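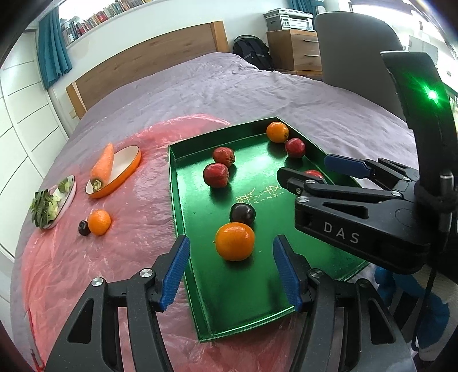 May 24, 2019. Workshop notebook, parade float bench.

Picked up where we left off on the Warska Fourth float. The town wants "patriotic but not political," a request I have now read several times without finding instructions in it. The bell goes in. The eagle goes in if its neck holds. The banner quoting a Founder is parked until someone can find where the Founder said it. Dougal MacBrayne had it down as Jefferson, then Adams, then "one of the tall ones."

Frame: welded the last cross brace and hung the skirt rail. Rail sits 2 inches low on the left. Could be the rail, could be the floor. Shimmed it and moved on, in the spirit of the early Republic.

Bell: second coat of bronze over the papier-mache. First coat dried the color of canned gravy. Crack still to be painted. Dougal wants it historically accurate, I want it visible from the curb, so it will be wide.

Stars: cut 52. Yes, I know. Two are spares. Dougal asked if we were annexing somebody and I have asked him to keep that off the radio. Spares go in the coffee can by the bandsaw, labeled SPARES in large letters so they don't end up on the flag panel and in the Nunine paper.

Sound: the Rewi speaker plays Sousa fine up to half volume, after which it plays something else. Try the old horn from the Clammont truck. Check the fuse first this time.

Candy: 200 bags promised, and both people running for county supervisor have offered to pay for them if their cards go inside. Told both no. Each then wanted to know whether the other had asked. I said the bags would contain taffy. One of them has since called back to ask who makes the taffy.

To do:
Eagle neck, heavier wire
Paint crack
Return Dougal's clamps (two)
Ask the library about the quote
Find out if the county fair in August will take the float after us, otherwise it lives in my driveway again

Glue pot left soaking. Do not use the good brush on it.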